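Wiegand folding table, cream top: review after one summer

Reviewed by Nele Meinecke 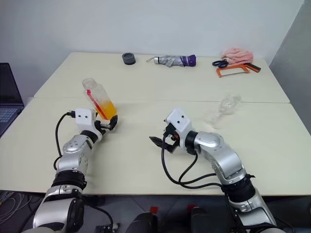
Two cream-coloured tables pushed together, with the seam across the middle.

I bought two of these tables in spring for our sewing evenings. We are five women, sometimes four, and before this we worked on my dining table, which is round and very beautiful and completely wrong for cutting fabric. A friend from the group, Viola, wanted trestles with a board on top. I wanted something I can carry alone down the basement stairs. I won, but she was partly right, and I will come to this.

The price was $178 for one table, so with tax and delivery for the pair I paid $394. For folding tables it is not cheap. The hardware store has one for less than half, but I leaned on it in the shop and it moved like a boat.

Delivery was on a Tuesday, in two flat boxes. The driver left them at the side door. One box had a crushed corner and the table inside had a small mark on the edge. I wrote to the shop and they answered the next morning and offered me a partial refund or a new table. I took the refund. The mark is under the place where my machine stands and I forget it.

There is nothing to assemble. You turn the table on its side, open the legs and push the locking rings down until they click. The first week the rings were so stiff that I used a glove. Now they go easily, maybe even a little too easily on one leg, I am watching this one.

For cutting, the height is a bit low for me. I am tall, and after one hour with the rotary cutter my back complains. Svenja is shorter and says it is perfect. The legs have no second height setting, and for this price I think they should. I bought plastic leg raisers from Kustanex and they fit, but then the table wobbles more, so I use them only for cutting and never for the machine.

For sewing it is good. My old Skurska machine is heavy and shakes at full speed, and the table shakes with it only a little. Pins roll, as on every smooth top. Chalk wipes off with a damp cloth. Blue marker pen does not wipe off completely, please use paper under it.

Now the seam. When you push two tables together there is a line, and long fabric likes to catch on it. Silk lining is the worst. The maker sells a connecting clip, but it was out of stock each time I looked, and in September I stopped looking. I use two clamps under the edge and a cutting mat over the join. With the mat it is fine. Viola says a board on trestles has no join. Yes, Viola.

Folded, the tables stand behind the furnace room door and take very little space. The carry handle is on the long side and it is a real handle with a rounded edge. I can carry one table in one hand and hold the railing with the other, which was my main wish from the beginning.

What I like: the colour does not tire the eyes in the evening, the top stays flat, and customer service was polite and quick.

What I don't like: one height only, the clip that you cannot get, and rubber feet that left grey marks on my light floor. I put felt under them.

I would buy them again, but I would wait for a sale. If you cut mostly big pieces, curtains for example, look for one long table instead.

Four stars out of five.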